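Robot open day, quick writeup before I forget it all

So I went. I said I'd go last year and didn't, and the year before that I got the month wrong, but this October I had it on the fridge and everything. Etar open day, doors at 10, the big brick building past the bus depot with no sign on it. I drove past it twice.

Typing this fast, kids need picking up at three. Sorry for the mess.

First thing - parking is bad. There is a lot but it was full before I got there and the overflow is a field behind the tile warehouse. Wear boots. I didn't.

Second thing, you need to register even though the website says drop in. There was a line at the desk and a very patient guy handing out stickers. My sticker said 543. No idea if that means 543 people or if they just started at some odd number. It felt like a lot of people for a weekday morning, anyway. You also sign a sheet saying you won't reach over the tape. I saw at least one dad reach over the tape.

Downstairs is the older stuff. Barus had the big stand right as you come in, pallet wrapping mostly, and a long belt that sorts parcels by size. Loud. Fun for maybe ten minutes. The man running it was more interested in talking about belts than robots and I ended up learning how you splice one, which I did not expect to be doing with my morning. I did like watching it handle a padded envelope. They go under the guides, he said, if they're thin enough, and then somebody has to crawl in there with a stick.

There was also a thing that makes crepes. Long line for the crepes. Skipped it.

Upstairs is where I wanted to be. That's where the smaller groups are, each with a table or a corner, and the one I'd read about is Gulis. It's a home robotics project, kitchen jobs, picking up after people, putting stuff back where it goes. My mother has bad hands now and I've been reading about this kind of thing for a while, with my expectations set pretty low. I wanted to see one up close with somebody standing there who could answer a dumb question.

I got two somebodies. Zhiqiang Cheng does the software side and Shufen Lu does, as she put it, everything that has a screw in it. Both very nice, both hoarse already by the time I got there. They'd been talking nonstop since the doors opened and there was a bag of cough drops going back and forth between them.

The setup is a play kitchen. Toy food, toy oven, some real-looking pans and cups. I asked why toys and Zhiqiang said they're light, they're cheap, and when one goes on the floor you pick it up and carry on. Fair enough. Shufen said they also buy whatever the discount store has, so the colors are whatever the colors are. Her sister's kids got the duplicates.

Some notes I scribbled on the back of the floor map, in the order I can read them:

The task they talk about most is "put it where I said". You give it a sentence, like put the banana on the plate, and it has to work out which thing is the banana and which is the plate and then do it. Sounds like nothing. A three year old does it. Zhiqiang said the plate part is easier than the banana part, bananas being a stupid shape (his words).

Cups are worse. Handles. If the handle's facing away you have to come at it from a different side or grab the rim, and grabbing the rim of something with food in it is how you get food everywhere. I asked wouldn't it be easier to give it cups with no handles and Shufen laughed and said that's what everybody's brother in law says. OK.

Flat things are worse again. A spatula lying flat on a table is apparently a real headache, there's not much to get a finger under. I went home and tried picking up my own spatula with two fingers, only the tips, and yeah. I see it.

They don't like shiny. Anything silver bounces the lights around and the cameras get confused about where the edge is. The lights in that hall are awful too, big tubes, one of them buzzing the whole time I was there.

A run gets 90 seconds. If it isn't done by then they stop it, put it down as a miss and set up again. I asked was that a lot or a little and got two different answers at the same time. Zhiqiang thinks it's generous. Shufen thinks whoever picked the number never had to set a table.

Last note just says "100 - ask". I think this was how many runs they want of each task before they'll believe a number. I did ask, but a school group came through right then and I lost the answer.

The school group were great by the way. Fifth graders maybe. Hands up the whole time. One girl wanted to know if it gets bored and Zhiqiang took it seriously and gave her a proper answer about how it doesn't know it did the same thing before, and she said that's sad, and he said well, a bit. Then a boy asked if it could make a real grilled cheese and the answer was no. Big groan.

My own dumb question was about my mother. Not the robot fetching her tea, I know we're not there. I asked if something like this could just take a pan out of a low cupboard and put it on the counter. That one job. She can't do the bending and the lifting together anymore. Shufen thought about it and said the lifting is one problem and the cupboard door is another problem and the second one is harder. Doors swing, things behind doors are dark, every cupboard's hinge is different. She said ask again in a few years. I appreciated that she didn't try to sell me anything. The guy at the Wei stand across the aisle definitely would have, he had a brochure in my hand before I'd even stopped walking. Wei does window cleaning robots, if you care. Glossy brochure. No prices in it, which tells you the price.

Stuff I'd pass on if you're going next year:

Go upstairs first. It gets packed after lunch and you can't get near the tables.

Bring water, the upstairs fountain was out of order and the cafe only takes cards.

Talk to the hardware people. The software people get all the questions and the hardware people have all the storys.

There's a seating area by the back windows that no one seems to find. Sat there 20 minutes with a coffee and wrote half of this on my phone, which is why the first half has better spelling than the second. Or the other way round.

Don't bother with the gift shop. It's pens.

I did mean to get to the afternoon talk at 2 and didn't make it, the stairs were jammed and then I remembered about the car and the field and the mud. If anyone went, tell me what I missed. It was supposed to be on grippers for soft food, tomatos and bread and so on, and I'd have liked that one.

Pictures from the Gulis table. These came up small on my phone so they may look bad on a big screen, I'm not redoing them. 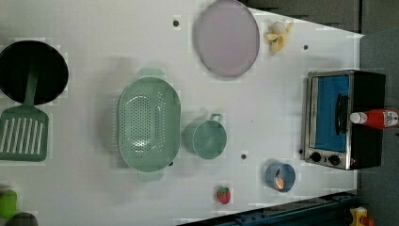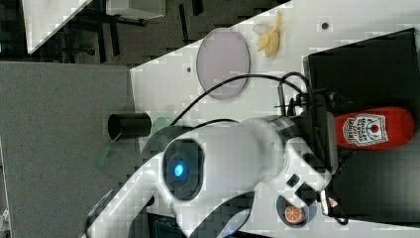
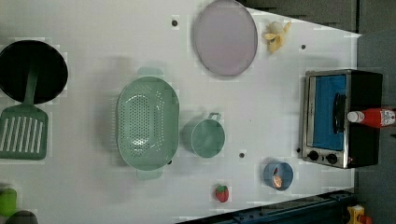 Gulis play kitchen, upstairs hall. Ketchup on the oven in the first and last, robot arm in the middle one.

OK, it's twenty to three. I'll answer comments tonight. Mom, if you're reading this, I've got a brochure for you about windows.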